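Ein Tisch, viel Öl, wenig Geduld

07/11/2022

Werkstattgespräch bei Ernar, zweiter Hinterhof, Tür klemmt. Man muss mit der Schulter ran. Drinnen riecht es nach Leinöl und nach Kaffee, der zu lange auf der Platte stand. Die Inhaberin hat eigentlich keine Zeit. Am Nachmittag geht ein Tisch raus nach Cimier, der Spediteur hat schon zweimal angerufen. Reden will sie trotzdem, nur halt im Stehen.

Tische also. Fast nur Tische, seit 8 Jahren. Früher auch Küchen, aber »bei Küchen streitest du dich am Ende über Scharniere«. Jetzt baut sie mit 4 Leuten, alle im selben Raum, die Hobelbank wird reihum benutzt. Wer zuerst da ist, kriegt das Fenster.

Wonach sucht sie die Bretter aus? Kurzes Schulterzucken. »Nach der Maserung. Ich leg die hin und geh einmal drumrum. Wenn ich dann nochmal drumrum gehen will, wird das eine Platte.« Helles Holz mag sie am liebsten, wegen der Ruhe. Dunkles verkaufe sich leichter, sagt sie, das sehe gleich nach Geld aus. Aber auf einem hellen Tisch liegt morgens die Zeitung anders. Genauer erklärt sie das nicht.

Der Kunde heißt Siddiqui, ein kleines Hotel, der Auftrag kam im April. Erst sollte alles glänzen. Hochglanz, wie ein Klavier. Sie hat ein Musterbrett hingeschickt, matt, und drei Wochen nichts gehört. Dann kam eine Mail mit einem Satz: bitte genau so. »Da hab ich das Licht ausgemacht und bin Eis essen gegangen.«

Matt heißt bei ihr übrigens nicht stumpf. Bei flachem Licht glänzt es immer noch, da kann man schleifen so viel man will. Sie zeigt es mit der Hand, hält sie über eine Platte und kippt sie ein bischen. »Die Leute rufen dann an und sagen, da ist ein weißer Fleck. Ich sag, machen Sie mal den Vorhang zu.«
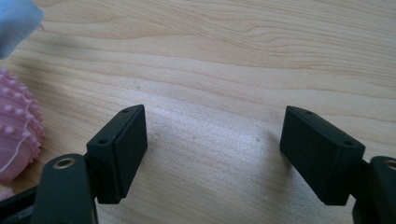
Helle Platte, matte Oberfläche: Die Maserung zieht sich quer durch, in der Mitte spiegelt das Licht.

Und der Staub? Großes Thema. Winzige dunkle Punkte, auf dunklem Holz sieht die keiner, auf hellem sofort. Vor dem Ölen wird gesaugt, gewischt, gewartet. Dann nochmal gewischt. »Und dann macht einer die Tür auf.« Sie lacht, der Kollege am Fenster nicht.

Zum Preis. Der große Esstisch liegt bei 4.000 Euro, ohne Bänke. Zu teuer? Kommt drauf an, sagt sie, womit man vergleicht. Wer 100 Euro für eine Platte ausgeben will, den schickt sie freundlich weiter, ohne Groll, sie habe selbst jahrelang an so einer gegessen. An der Anzahlung hält sie fest. Einmal drauf verzichtet, einmal auf einem runden Tisch sitzen geblieben. Der steht jetzt hinten, da liegt die Post drauf.

Gelernt hat sie das Ölen erst spät, in einem Kurs bei Skilbridge, ein Wochenende lang. Vorher immer Lack. »Lack verzeiht dir nichts. Öl schon. Kratzer rein, drüberschleifen, neu einreiben, fertig.« Was sie den Kunden mitgibt: ein Lappen, ein Fläschchen, ein Zettel. Den Zettel liest kaum jemand. Drauf steht, keine nassen Gläser über Nacht, kein Scheuermittel, und den Tisch einmal im Jahr nachölen, am besten wenn man verreist.

Telefon. Der Spediteur, zum dritten mal. Sie klemmt es zwischen Ohr und Schulter, sucht mit der freien Hand die Decken zum Einwickeln. Letzte Frage noch schnell: Was steht bei ihr zuhause? »Ein Klapptisch«, sagt sie, und dann ins Telefon: »Ja, in einer Stunde, Einfahrt links.«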